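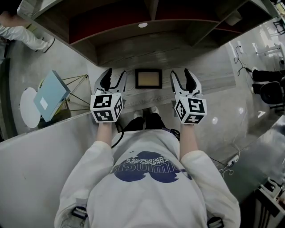
At a light gray desk, with a gripper in each hand.

Report on the Visit to the Holtura Paper Mill
28 Oct 2020

The Putau Local History Society visited the Holtura paper mill as part of its fall program. A group of 12 members took part. The mill has been closed to the public for most of the year, and the Society is grateful to the management for opening the older part of the site to a small party. Masks were worn throughout, and members traveled in their own cars.

The visit began in the former rag store, a long brick building beside the river. Cotton and linen rags were once brought here by barge, sorted by hand, and cut on fixed blades before being sent up to the boiling room. Two of the cutting benches remain in place. The floor above is used for drying the mill's handmade sheets, which hang over cow-hair ropes in the traditional way. Members were asked not to touch the ropes, as replacements are difficult to obtain.

From the rag store the party crossed the yard to the beater house. The mill now buys its cotton as half-stuff, in pressed sheets, and prepares it in a single Hollander beater. A normal charge is beaten for 6 hours. The guide explained that the length of beating decides much of the character of the paper: a short beating gives a soft, bulky sheet suitable for printmaking, while a long one gives a hard sheet with a good rattle, preferred for writing and for the repair of documents. The water comes from a well in the yard and is filtered but not softened.

Members spent the greater part of the morning in the vat room. The vatman formed eight sheets while the party watched, and the coucher laid each one on its felt. The mold in use carries the watermark of the Krūmiņa bindery, a regular customer, and shows a small sheaf of rye with the letter K beneath it. The completed post was then taken to the screw press. Several members remarked on how little was said between the two workers – the rhythm of the work appears to leave no need for it.

Following a break for lunch, the party was shown the sample room. The mill keeps an archive of 1410 sheets, arranged by date and stored flat in gray boxes. Of particular interest to the Society was a group of blue sugar papers made for grocers in Putau. These have not been listed in any published account of the town's trade, and permission has been requested to photograph them for the Society's records.

The final part of the tour covered the finishing room, where sheets are sized in warm gelatin and sorted for defects. Flavia, the mill's lightest paper, is made only in the colder months. Sheets with minor faults are sold in mixed packs at the gate, and a number were purchased.

The path to the old sluice was closed because of high water. The management has kindly offered a second visit in May, when the sluice and the wheel pit can be seen. Members wishing to attend should notify the Society's office in writing. Sturdy footwear is required, and there are 24 steps without a handrail between the yard and the river path.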